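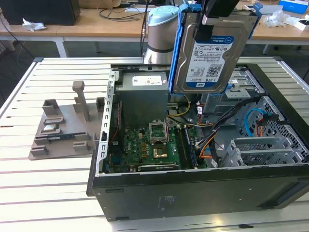 The Man Who Keeps Hondcombe's Paper

Sibusiso Gumede does not own a computer, and he would like it known that he is not making a point. "I had one," he says. "It was slow and then it was slower. I gave it to my niece and she thanked me in the voice you use for an old dog."

What he does own is most of the written history of Hondcombe, in 138 cardboard boxes, in what used to be the dining room. There is still a dining table. We are sitting at one end of it, having moved the Allotment Society, 1950s, to get at the biscuits.

It began with the parish magazine. His neighbour was throwing out a full run, the council wouldn't take it, and Gumede had a dry shed. After that people simply kept turning up. "You get a name," he says. "I'd open the door and there'd be somebody's late uncle in a carrier bag."

The uncles turned out to be good value. There are rent books, bus timetables, a butcher's ledger in which one family is described, four years running, as "slow", and 400 letters between two sisters who lived on the same street and seem never to have spoken. Gumede has read all of them. Most are about a coat.

"Who had the coat last," he says. "It's very bitter. I had to stop reading it at bedtime."

The county record office has offered twice to scan the lot. He is polite about this. Zinhle Mathebula, the archivist who made the offer, is polite about him too, when I ring her afterwards. "He has the best indexed private collection I've seen," she says. "Unfortunately the index is Sibusiso."

He laughs when I repeat this to him, then goes rather quiet and shows me a notebook. He started it last September, after a spell in hospital. Each box has a page, with what is in it, who brought it and whether they are likely to want it back. He has reached box 3.

"I get distracted," he says. "I open it to write down what it is and then it's dark."

Does he worry about damp? He does. Mice? "There was a mouse. It ate the Rotary Club." Fire he prefers not to discuss, though there are 2 extinguishers under the table and I kicked one of them every time I crossed my legs.

I ask whether scanning might be worth it, just for the coat letters. He thinks about this for longer than I expected. The trouble, he says, is that people would search them. They would type in "coat" and get the coat. They wouldn't get the week when the younger sister writes only about the price of coal, in much worse handwriting, and you have to work out for yourself that something has happened.

"What had happened?" I ask.

"I'm not telling you that. Read the letters."

I did read some, in the end, while he made more tea. The writing is tiny and slopes uphill. By the fourth one I was firmly on the side of the elder sister, which he told me was a beginner's mistake.

Visitors are welcome most afternoons, provided they write first. He would prefer a letter. He will keep it, of course, and has already started a box.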